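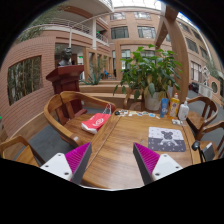

Section 4: Setting up your loan account and booking a study table

If you've got your Trallalham library card already, skip to step 3. Everyone else, grab some photo ID and something with your address on it (a power bill is fine, so is a rego notice).

1. Fill in the pink form at the Reltdale branch. I always forget the postcode box, and the system won't take the form without it.

2. Wait for the text message with your member number. Mine came through while I was still hunting for a pen to sign the card.

3. Log in to the catalogue and change your PIN straight away. The one they give you is the last digits of your phone number and your mates can guess that.

4. Go to My Bookings, then Tables, and pick a level. Levels 2 and up are the quiet ones. The ground floor is next to the story time mat, so choose it only if you like singing with your sums!

5. Choose your hours and press Confirm. Don't press Save - Save only keeps a draft, and I lost a whole afternoon's booking that way in May.

Note: a booking lapses if you haven't checked in by quarter past. You check in with your card at the desk or on your phone, whichever you've got handy.

Caution: don't leave your gear on a table to hold it. Staff will move it to lost property after a while, and then you're filling out another form.

Printing

6. Load credit at the Brakero kiosk. It takes coins and cards but it's fussy about crumpled notes, so flatten them out first.

7. Send your file from the catalogue page, then tap your card at the printer. There's a limit of 300 pages a job. If you're printing a thesis (good on you) split it in two.

Note: unused credit stays on your card over the holidays. I've still got some from last year.

Local history

The El-Sayed collection has 2,471 items and none of them can go home with you. Book a table as above, tick the Local History box, and give the desk a day's notice. Pencils only, please, and leave the coffee outside.

Last updated 2018-02-25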